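Sorting the fruit box

The fruit box from Godoy came again this week. I signed up in April, and since then it has been one box every 2 weeks, whatever they have in. You don't get to pick. I used to dump everything into the big bowl in the kitchen and forget about it, and by the second week the bottom layer was mush.

Now I sort it the same day. I do it in the bedroom, on the bed, where there is space to spread things out and the light from the window is good. The kitchen counter is only around 140 centimeters long and the dish rack takes up most of it.

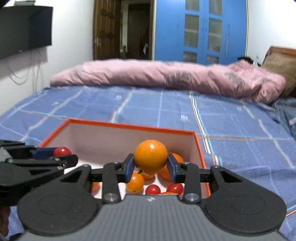

Oranges and cherry tomatoes in the orange box, on the blue plaid sheet.

The big oranges come out first. They go in the fridge drawer. Small ones stay out on the shelf by the door, in the Onitus bowl, and get eaten in a few days anyway. I check each one for soft spots near the stem end and put the doubtful ones aside for juice.

Cherry tomatoes never go in the fridge – they lose their taste. I keep them on a plate in one layer.

The box itself I fold flat and give back with the next delivery. Next time I want to try lemons in a jar with salt.

3 comments | 2 shares

Last updated: Aug 13, 2021

© Kuvdale blog | Contact | Back to top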